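**Project report, robotics elective: two-arm handling cell**

Our group took over the Grube cell from last year's class in September. The goal for the term was to get both arms working on the same object and to record enough runs to train a simple handover policy. This report covers the build changes, the recording work and what is left to do.

## Build

The arms are bolted to one aluminum rail at the front of the enclosure, facing each other. We kept the rail and replaced both base plates, which had worn screw holes. The new plates were cut in the school shop from a drawing we got from Omberg. Spacing between the arms took three tries. At the first setting the grippers could not reach the same point without the elbows going past their limits.

The cables were the other problem. On the old setup they hung free and got caught in the wrist joint. We routed them along the links and clipped them down, leaving a loop at each wrist – without slack there the servo stalls near the end of its travel.

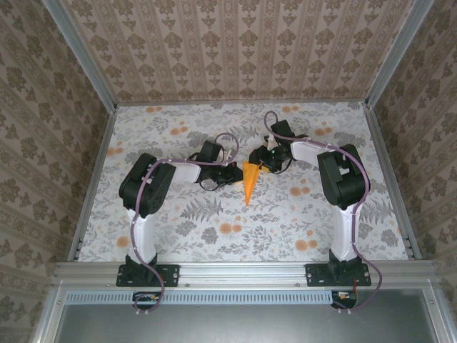
*Fig. 1. Both arms with the orange cone between the grippers.*

We put patterned wallpaper on the walls and a floral print on the floor. Our plan is to swap them between recording blocks, so the policy does not learn to depend on one background.

## Recording

We recorded 578 runs, each 20 seconds long at most. Two people drove the arms, one per side, using the Trallico software. Runs were thrown out if an arm hit the rail or if the logging program dropped data. Most bad runs came from the first two weeks, before we changed the cable routing.

Training used a batch size of 16 and stopped at 2000 steps on the lab computer. Longer training is planned for next term.

## Remaining work

- Check screw torque on both base plates
- Record a block with the second floor print
- Write a start-up checklist for the Pullard power supply
- Move the logs off the lab computer before June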